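### 3.2 Category placement and screen time

Studios choose the category in which a performer is put forward, and voters in most awards bodies are free to ignore that choice but seldom do. We wanted to know how far the choice follows the size of the part. For this section we used the records of the Darnlow Film Prize, a regional award that keeps its submission forms and has separate prizes for lead and supporting acting.

We timed 20 nominated performances. A performer was counted as on screen when the face or body could be recognized in the shot, and as present when only the voice was heard. Brayan Usuga and Elvira Betancur timed each film separately, and the two logs were compared scene by scene. Where they disagreed, Octavio Arango watched the scene and made the final call.

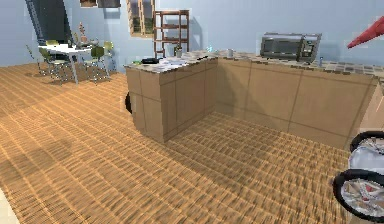

Most of the disagreements came from group scenes. In *Lellham*, a family drama set almost entirely over one long meal, five characters share the same shots for much of the second half. Counting every visible face gave all of them lead-sized totals. We therefore kept a second measure, speaking time, and report both. Speaking time was harder to log in overlapping dialogue, and the two coders needed an extra round of practice before their totals settled.

Of the 20 performances, 12 were submitted as supporting. More than 5 of these had a screen time above the median for the lead group. All came from films in which another actor from the same cast was submitted as lead, which fits the account given to us by campaign staff: two leads from one film are thought to split the vote. 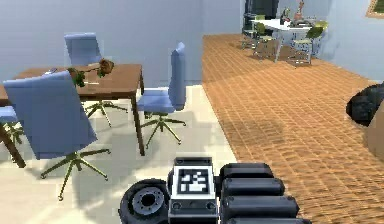
### 3.3 How viewers judge a lead

Screen time does not settle the question for an audience. We showed viewers cut-down versions of *Haltar* and *Ríos*, both with 2 central characters, and asked them to name the lead. They were told nothing about the submissions. Tươi Vương ran the sessions and collected the answers on paper.

Viewers gave the most weight to whose decisions moved the story along. Several wrote that the lead was the person the film opened with, even when that person was absent for long stretches. Age and fame were rarely mentioned.

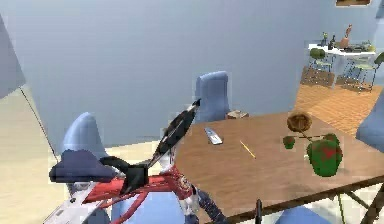 Placement within the shot also came up in the written answers, mostly for *Haltar*, where the older brother is usually nearer the camera. Viewers tended to call the nearer figure the lead. Esperanza Brannigan, who coded the answers, grouped these remarks under "foreground." The effect is easy to picture with plain objects. In Figure 1 the red tubular bars of the arm start at the bottom edge and the blue chair is set behind the table, so the arm reads first although the chair is also in view. We did not test this separately, and the cut-down versions may have made it stronger by removing scenes where the younger brother is alone.

**Figure 1.** Foreground and background in a single rendered view.

Answers for *Ríos* were more evenly divided. The mother and daughter have nearly equal speaking time, and the film changes point of view when the daughter leaves for the coast in July. Viewers who named the mother pointed to the opening, and those who named the daughter pointed to the ending.

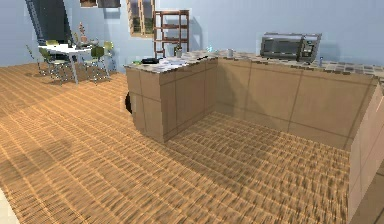
The prize had placed the daughter in supporting. When told this after the session, most viewers who had chosen her kept their answer. A smaller group said they would accept either placement, provided both parts were submitted in the same category. The current rules allow this, but no film in our set had done so.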